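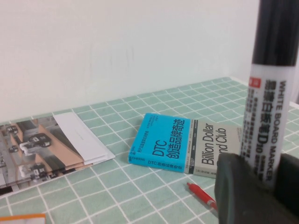

The Marker

The line for table 6 went out the door and partway down the stairs, and I stood in it twice.

Denthorpe isn't a big town and we don't get many open days. We get the plant sale in spring and the fire station one with the ladder. So when the flyer came through our door saying the Botel workshop would be open to anyone on October 13, 2025, I had it on the fridge before I'd finished reading it. My brother said there would be nothing to see but people in lanyards. He came along anyway, for the sandwiches.

There were 300 of us by lunchtime, according to the girl with the clicker at the entrance, and I believe every one of them wanted table 6.

It had a green checked cloth on it, like something my grandmother would put out for cards. There were brochures, a paperback with a bright blue cover and Chinese writing, a red pen. And over all of it, the arm. They called it Dratidero. I'd expected something shiny and huge, and it was dark gray and went about its business like a person clearing up after supper.

"Ask it for something," said the woman running the table.

The man ahead of me asked for the book, then changed his mind, then let his little boy choose. The boy looked the table over for so long that people behind us started to shuffle.

"The marker," he said at last.

The arm came down. Two fingers opened, slid to either side of the whiteboard marker and closed, and I swear the whole stairwell went quiet. It had it! Straight up and down, black cap on top, all that tiny lettering down the barrel. I was holding my breath over a marker. I own a dozen markers. I have never once held my breath over any of them.

"How many times has it done that?" I asked.

"That one? 1624," the woman said. "We're hoping for 3000 before it goes to Sauerland."

"And it still looks that careful?"

"Every time," she said, and she was beaming, as if it had been her own kid up there at the piano.

The arm swung around and held the marker out over the edge of the cloth. The boy put both hands underneath, cupped, the way you'd wait for a frog. The fingers opened and down it came. He turned to show his father, then me, then the entire line, and somebody on the stairs started clapping, so we all did.

My brother found me at the back of the line an hour later with a sandwich in each hand.

"You've already been," he said.

"I know," I said. "I'm going to ask for the pen."

He looked up the stairs, handed me one of the sandwiches, and got in line behind me.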